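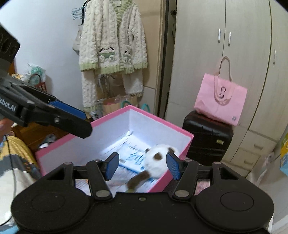

Both hand units over the box, panda at right. Blue ribbed pads fitted.

September 7, 2023

Second build of the hand-held gripper pair, working at home. The bench at Stoseck has the better light but the box task needs ordinary clutter behind it, and a bedroom has plenty.

Linkages. Stripped and rebuilt the right-hand unit before starting. The pivot on the outer link had been binding near full opening. Cause was a burr on the inside of the bore, left over from when I opened the hole out in January. Dressed it with a fine file, cleaned, put back with one thin washer instead of two. Movement is even across the travel now. There is still a trace of side play at the fingertip. I can feel it but could not get a gauge on it, so I am leaving it alone until the new pins come from Dustley.

Pads. The ribbed ones grip soft things well. With the plush panda the fingers close until the ribs bite the pile, then hold with very little squeeze. Flat paper is the weak point. A single sheet on the floor of the box can only be lifted if one finger gets under an edge, and the blunt tip does not like doing that. The packets are easier, being thicker. Mareike Fröhlich suggested a chamfer on the lower edge of the pad. Will cut one and try it on the left unit only, so there is something to compare against.

Box. The walls are high enough to matter. With both units in at once the linkages want to spread over the rim, and twice I caught the pink edge with a knuckle of the linkage when coming in at a low angle. Coming in steeply avoids it. Turning the box so a corner points away from me gave more room for the wrists than having it square on.

Logging. Angle readout from both units, to file. 475 closures on the left, 411 on the right. The difference is down to me being right-handed and using the left one for all the dull repeat work, to give the other wrist a rest. Out of 974 rows in the event table, 60 have a bad timestamp. The remainder are 886 closures and 28 start and stop markers. All the bad ones fall within one stretch, just after I moved the cable, so I suspect the connector – not the clock. Have put strain relief on it with a loop of cord. Crude, but it stops the weight of the cable pulling on the plug.

Polyxeni Koutsoukos has the parser and will drop the bad rows at her end. Polyxeni: please keep a copy of the raw file, I want to look at the gaps.

To do
– chamfer left pad, repeat paper lift
– swap the cable and see if the bad rows come back
– ask Athanasiadis whether the softer pad stock is still available
– measure fingertip play once pins are in
– thread lock on the pad screws, both units (not the pivots)

Stopped when the right wrist got sore. Units wiped down and back in their case, settings unchanged.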